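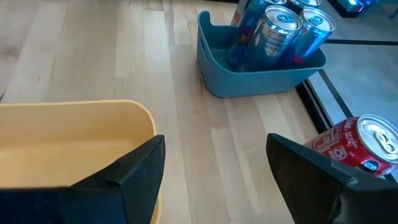

Search this blog
Go

Sorting the cans (finally)

Posted by Preben Mogensen on Sunday, April 26, 2020

Right, so the drink cans. Anyone who has been to our place in the last year or so knows about the drink cans. They started out in a shopping bag on the back of the laundry door, then it was two bags, then the door stopped closing and I got a look from my better half that I won't try to put into words.

With all of us home all day, every day, the pile has been growing at a rate I'm a bit embarrassed by. The kids are allowed one on a Friday (supposedly), I have a weakness for anything fizzy at three in the afternoon, and my brother-in-law left a whole slab here back when people could still visit. So last weekend I decided it was time for a system.

I'd love to say I planned it out, but what I did was go through the garage in Dodthorpe thongs-and-trackies style and grab whatever plastic bins weren't already full of something. I came back with a teal one and a yellow one. The teal one is my favourite, it's got a nice rounded shape and a tab that sticks up at one end, and it used to hold the kids' blocks until they decided they were too old for blocks. The yellow one held pegs. The pegs are now in a saucepan, and that's a job for another weekend.

The plan goes like this. Teal is for cans as they come. Yellow is for the ones that have been rinsed and checked over and are good to go in the big sack for the depot. So everything goes into teal first, no exceptions, and then once or twice a week I put both bins up on the big wooden table and work my way across from one to the other. Doing it at table height has been a revelation! I used to crouch on the laundry floor and my knees would let me know about it for days.

A few things I've picked up so far:

Don't crush them. I know, I know, it's the best bit. But our depot scans the barcode and a flat can gets knocked back, and then you're standing there arguing with a machine over ten cents. I lost an entire bag that way in September and I'm still a little bit cross.

Rinse on the day if you can. A quick swish under the tap and upside down on the rack. We had ants last summer and I traced the trail straight back to a ginger beer.

Wipe the table afterwards. Ours is all joined strips of pale timber, and it marks if you leave anything sticky sitting on it. It already has its share of knots and flecks and I quite like those, but I don't want to be adding rings to them. I use a damp cloth and then a dry one, and every so often a bit of oil when I remember (I don't remember).

Don't let the teal bin get too full before you start. The cans bunch up at one end, you pull one from the bottom and the whole lot shifts, and then something goes rolling across the planks and onto the floor and the dog thinks it's Christmas.

The money side is what got the kids interested. They've set themselves a target of 3,000 cans, which at 10 cents each would come to a tidy little amount, and they've already spent it in their heads several times over. Last I heard it was a trampoline. Before that it was a lizard. We've got 400 banked so far, written on the side of the fridge in whiteboard marker, so there's a way to go, and I've pointed out that nobody should be drinking their way there on purpose. The neighbours have started leaving theirs by our letterbox, though, so that should help things along.

I did look at proper sorting bins, the stacking kind with the lids. Wisov do a set in grey that looks very smart and would fit beside the washing machine. But I can't see it doing anything the two old ones don't, and I like having a bit of colour in there. If anyone's used them and reckons they're worth it, leave me a comment and I might be talked round.

Next up is the jars. There are a lot of jars. I've put a box under the bench and told everyone to pretend it isn't there until May.

Preben

This site uses cookies to remember your preferences. By continuing to browse you agree to our use of cookies. OK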